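Irau project – handheld demonstration notebook
Entry: August 13, 2021
Task group: soft items, bedroom set

The purpose of the present session was to establish whether a shorter grasp label improves the policy for small knitted items. In the previous round the label covered the whole period from first contact to lift. It is now restricted to the frames in which both finger plates are closed on the fabric.

A total of 136 demonstrations were recorded at the Hekdale flat with the handheld gripper. After review, 100 were retained. The remainder were rejected for lost tracking or for a grasp that took up bedding together with the item. Operators were asked to approach from the near side of the bed and to keep the wrist level until the plates had closed. 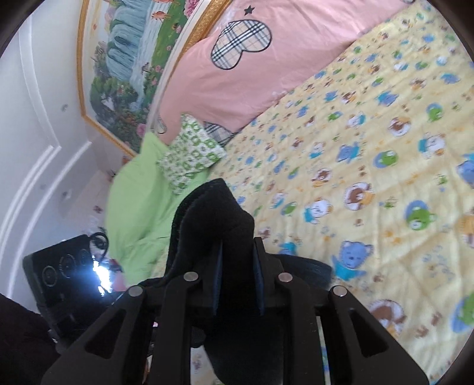 Black sock held between the finger plates, lower part gripped, toe uppermost. Patterned quilt, retained set.

The retained set was divided by background. Patterned bedding continues to give the poorer depth estimates, chiefly where the print runs across a fold. Dark items are easier to separate from a pale cover but offer little surface texture, and the tracker drifts when the fabric bunches above the plates.

Results on the Tareck arm, same items, same starting poses:
Old label: 54 per cent of grasps completed
New label: 79 per cent of grasps completed

The improvement is larger than expected and should be treated with caution until the trial has been repeated with unseen bedding. Most remaining failures occur at closure – the plates meet above the fabric and nothing is held. The Cherkaoui height correction was switched off for both runs and will be tested separately.

Outstanding: recalibrate plate width before the next recording; check clock offset on the second unit; relabel the rejected bedding grasps as negatives. Repeat trial to be completed before the December review.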